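Telow Comic Cataloguer: Set-up Guide
Section 3. Adding your first long box

This section covers entering a box of single issues into Telow for the first time. It assumes you have installed the program and created a library (Section 2). Have the box open beside you and the issues in the order you want to keep them.
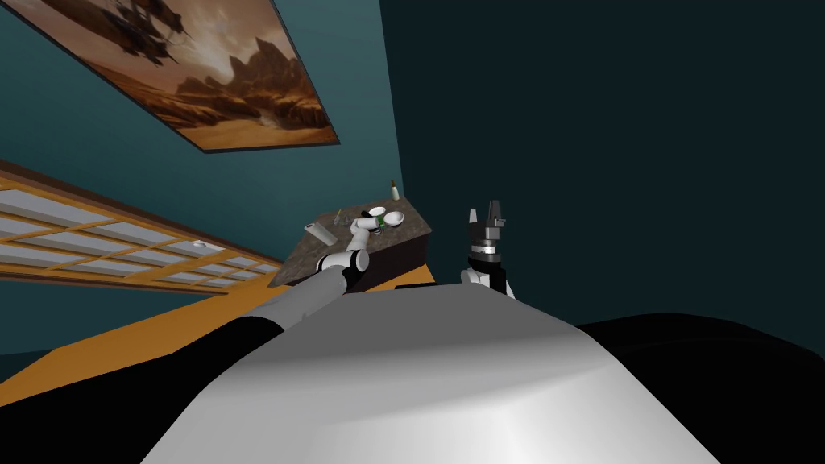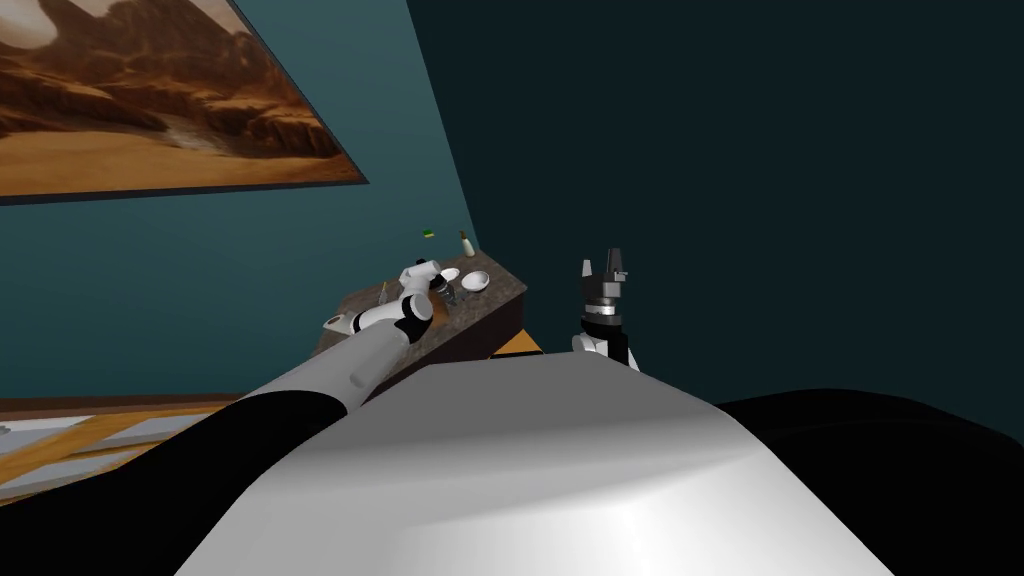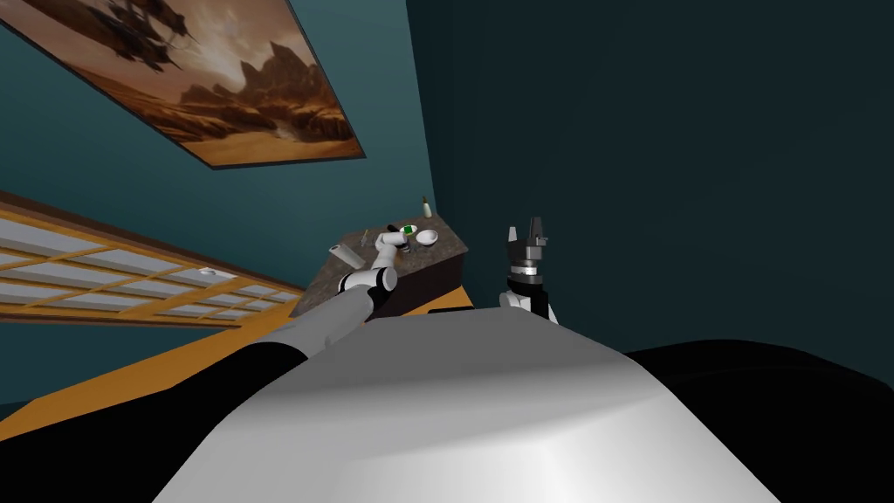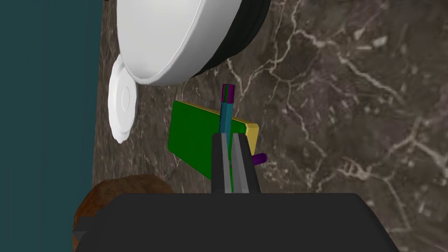
3.1 Create the box

1. Open the Library menu and choose New Box.
2. Type a name for the box. Names can be up to 46 characters long and must be different from any other box in the same library.
3. Choose a sort order. "As filed" keeps the issues in the order you enter them. "By series" sorts them by title and then by issue number.
4. Click Save. The box appears in the left-hand column with a count of zero.

Note: The sort order can be changed later from Box Settings. Changing from "By series" to "As filed" does not bring back an earlier order.

3.2 Enter the issues

1. Select the box and click Add Issues.
2. Type the first few letters of the series title. Telow searches the Ridham title list and shows any matches with the year the series began.
3. Pick the correct series. Check the year, as many titles have been restarted under the same name.
4. Enter the issue number. For a run, type the first and last numbers with a hyphen between them, for example 3-46.
5. Enter the condition, or leave it blank. Blank conditions are shown as "Not graded".
6. Press Enter. The cursor returns to the title field.

Annuals and specials are listed as separate series. Do not enter them as part of the main run.

If a series is not in the Ridham list, click Add By Hand and fill in the title, publisher and starting year. Small press titles and convention-only comics usually need to be added this way.

Caution: Entering a run marks every number in it as owned. If there are gaps, untick the missing issues before you close the box. They will then go to your Wants list.

3.3 Variant covers

1. Double-click the issue.
2. Open the Covers tab and tick the cover you own.
3. If you own more than one, tick each of them and set the number of copies.

Each copy counts towards the box total. A box with 487 issues and several duplicates will show a higher figure in the left-hand column than on the Series page.

3.4 Import from Cronin

Lists kept in Cronin can be brought in as a single file.

1. In Cronin, export the list as comma-separated text.
2. In Telow, choose File, then Import, and select the file.
3. Match the column headings and click Continue.
4. Read the report. Lines that could not be matched are shown in red and are not imported.

Message 1361 means the file has been saved with semicolons. Export it again with commas selected.

3.5 Print a box label

Choose Print Label from the Box menu. The standard layout fits Skisley end labels. For other labels, set the width and height under Page Setup and print a test on plain paper first.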